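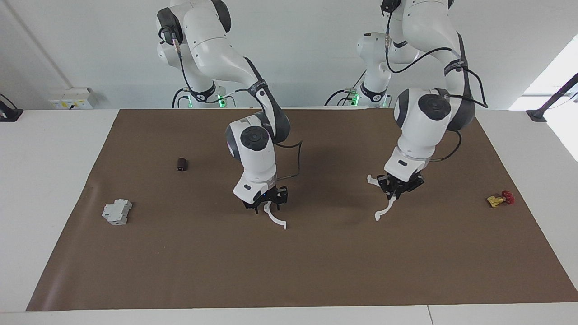
3. El cuaderno de atención como práctica de autoexploración

3.1. Punto de partida

Quienes hemos acompañado alguna vez un grupo de crecimiento personal conocemos bien ese momento, casi siempre hacia la mitad del recorrido, en que una persona levanta la vista de lo que está escribiendo y comenta, con más sorpresa que disgusto, que lleva años contando su propia historia con palabras prestadas. Nos interesaba mucho entender qué ocurre alrededor de ese momento, y hacerlo con algo más de paciencia de la que permiten los cuestionarios de satisfacción que se reparten (y se rellenan a toda prisa, con el abrigo ya puesto) al terminar un taller. De ahí nació el programa Seretti, que tomamos como base de esta sección y que consiste en mantener un cuaderno breve de atención, escrito a mano, a lo largo de 12 semanas.

La idea es sencilla, y quizá por eso nos costó bastante darle forma. Cada participante reserva un rato diario para anotar adónde se ha ido su atención durante la jornada: una conversación que sigue dando vueltas, un ruido de la calle, una preocupación que vuelve siempre a la misma hora. No se le pide que interprete nada, ni que extraiga una enseñanza, ni mucho menos que se proponga ser mejor al día siguiente. Se le pide que lo escriba y que cierre el cuaderno.

3.2. Participantes y procedimiento

Se inscribieron en el programa 130 personas adultas, repartidas en grupos de trabajo que se reunían en dos sedes, la de Runstead y la de Au. El primer encuentro tuvo lugar el 23 de septiembre y el último ya con el invierno a las puertas. Las sesiones de Runstead se celebraban por la tarde y las de Au por la mañana, diferencia que no habíamos previsto como variable y que, como se comenta más adelante, terminó dándonos bastante que pensar.

El procedimiento constaba de 3 fases. En la primera, dedicada a la observación, las anotaciones eran libres y no se compartían con nadie. En la segunda, que llamamos de relectura, cada cual volvía sobre sus páginas antiguas y subrayaba las expresiones que se repetían, sin corregirlas ni tacharlas. En la tercera, la de conversación, quien lo deseaba leía en voz alta un fragmento ante el grupo, con la única norma de que los demás escucharan hasta el final y dejaran pasar un silencio antes de hablar. Ese silencio resultaba incómodo al principio, y más de un grupo nos pidió acortarlo; lo mantuvimos tal como estaba.

La dedicación diaria se fijó en 30 minutos, aunque sabemos por las entrevistas que muchas personas escribían menos tiempo entre semana y se demoraban con gusto los domingos. No consideramos estas variaciones como incumplimiento, y así se lo hicimos saber a todos desde el comienzo. El registro de asistencia y la transcripción de las entrevistas se gestionaron con la herramienta Fakex, en la que no se introdujo en ningún momento el contenido de los cuadernos.

3.3. Lo que apareció en las entrevistas

El tema más frecuente, con mucha diferencia, fue el de la expectativa ajena. Los participantes descubrían en sus páginas frases que reconocían como de un padre, de una antigua jefa o de un libro leído en la juventud, y hablaban de ellas con una mezcla de ternura y fastidio que nos pareció muy reveladora. Una participante de Au lo expresó así: «Leía mis notas y oía a mi madre ordenándome el armario». Otros contaban que la relectura les había aburrido profundamente, y que en ese aburrimiento habían notado por primera vez cuánto espacio ocupaba una sola queja.

El segundo tema fue el cansancio. A mediados de noviembre, varios integrantes de los grupos de tarde dijeron sentir el cuaderno como una obligación más, añadida al final de un día ya largo, mientras que en los grupos de mañana esta impresión apenas se mencionó. Sería imprudente atribuirlo sin más al horario, puesto que las dos sedes diferían también en la edad de los asistentes y en su experiencia anterior con prácticas contemplativas, pero recomendamos a quien quiera repetir el programa que deje elegir la hora.

Queda por examinar la relación entre la escritura en solitario y la lectura compartida, a la que dedicamos la sección siguiente.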